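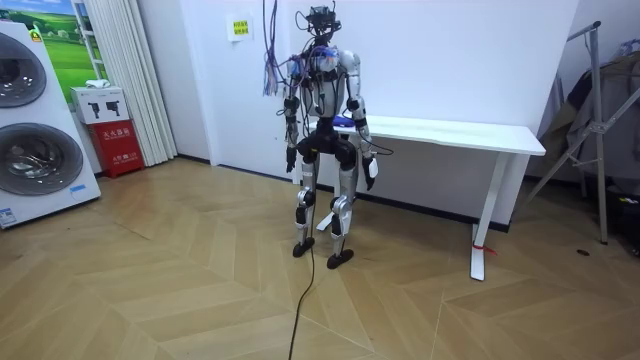 *The herringbone floor at Monura, light timber laid in a chevron pattern.*

Dede Dankwa kept bees long before she kept a proper job, and she'll talk about them until the tea's gone cold if you let her, and I did let her, happily, for most of an August morning.

"My uncle had hives out past Amissah," she says. "I was five, and I thought the humming was the tree."

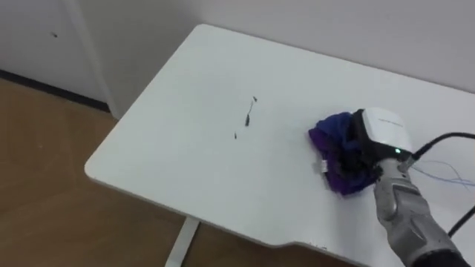
*2 min read*

These days she and her neighbour Seidu Ayaaba look after 38 hives on the slope behind Miltum, where the neighbours' lemon trees flower early and the colour of the honey changes from one paddock to the next (she swears she can taste the fence line).

"Seidu does the lifting and I do the worrying," she says, laughing. Last season they filled 200 jars, mostly for the Zelach market, and gave away more than either of them will admit to.

I asked what she'd tell a beginner. "Get two hives. With one you've nothing to compare it to, and you'll fret over every little thing. And don't open them up every time you're curious, love, they've got work to do."
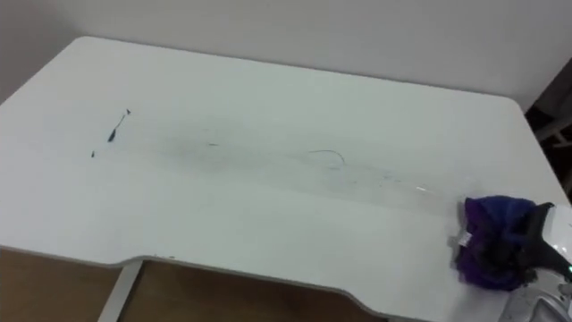 *A white desk with rounded corners, against a plain pale wall.*

She's labelling the spring jars next, by hand as always, and has promised me one of the dark ones. "Come by after four," she says. "The bees are in a better mood, and so am I."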